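Speaker notes – Teleoperated demonstrations in simulated rooms
Storkau workshop, Wednesday, second session

Slide 1. Opening

Time budget is 30 minutes including questions. Skip the team slide if the first session overruns.

State the topic plainly: a person drives a simulated robot through a household task by remote control, and the recording becomes training data. The Condale set has 119 demonstrations. All of them were driven by hand, with no scripted motion.

Say early that the talk covers the driving and the recording. Policy results are in the paper and get one line at the end.

Slide 2. Doors and the operator's view

The operator sees what the robot's camera sees. There is no overhead map and no third-person view. We removed both after the pilot – operators used information that the policy would never have, and the demonstrations became impossible to imitate from camera input.

Point to the door and its lever handle. An open door at close range takes up a large part of the view, and the operator has to remember what is on the other side of it.

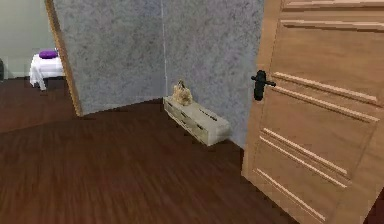 Alipour objected at the dry run that memory is hidden information too, and that a policy working from single images has no access to it. Fair point. Answer: we log the full image history with every action, and the model gets a window of past images. Whether the window is long enough is an open question. Do not claim more than that.

Mention the pause key. Operators may stop the clock to think. Paused time is cut from the recording, and the cut is marked in the log.

Slide 3. Reaching past furniture

Depth is the main problem on a flat monitor. Operators misjudge how far the arm tip is from a wall or a floor, and they slow down well before contact. In this view the tip is a thin gray rod low in the picture, with open shelving to the left. The shadow of the shelf on the wall is a usable cue, and several operators said they steer by shadows without being told to.

Controls are kept simple: base motion on the left stick, arm extension and height on the right, wrist on the triggers. We tried a mode that moved base and arm together. It was faster for trained people and worse for everyone else, so it is off by default.
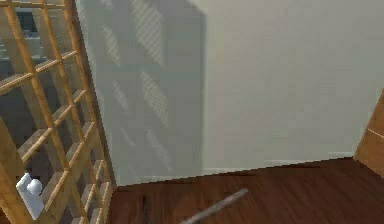
Slide 4. What counts as a good demonstration

Read the 3 acceptance rules from the slide. Do not paraphrase them, the wording matters:
Task goal reached as judged by the simulator state.
No collision above the force limit.
No reset during the run.

Hesitation is allowed. We keep runs where the operator stops, looks around and corrects course. Early on we trimmed these, and the trained policy had no idea how to recover from a bad approach.

Object placement varies from room to room. On the next view, the item to talk about is the black device standing on the chest of drawers. Tall items on a flat top test camera tilt: with the camera low, the upper part leaves the view. Operators are asked to tilt before they reach.
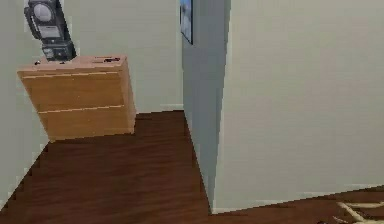
Chest of drawers with black upright device, simulated room.

If asked about the gap between the chest and the floor: asset placement in the simulator is approximate. It matters for collision checks near the base and not for tasks on the top surface.

Slide 5. Views with no content

Go slowly on this one. People who work with clean datasets tend to underestimate it. Some stored images carry almost no usable structure: a flat mauve-gray field, block artifacts from compression, faint patches of tint. No edge to track and no object to name.
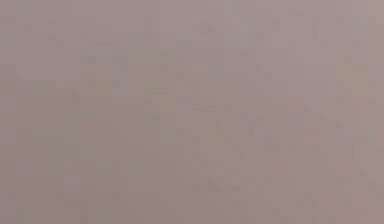 The temptation is to delete such images. We keep them and attach a low-information flag, computed from local contrast. Deleting them breaks the timing between image and action, and the learner then pairs a command with the wrong view. The Linix logger writes the flag at record time, so the raw files stay untouched.

There are 2 ways to use the flag in training. Mask the image and keep the action, or down-weight the whole step. We use the first. The comparison is in the backup slides.

Slide 6. Close

One line on policy results, then the repository link. Leave the control layout on screen during questions, people ask for it every time.

Backup: contrast threshold plot, controller latency, list of rooms.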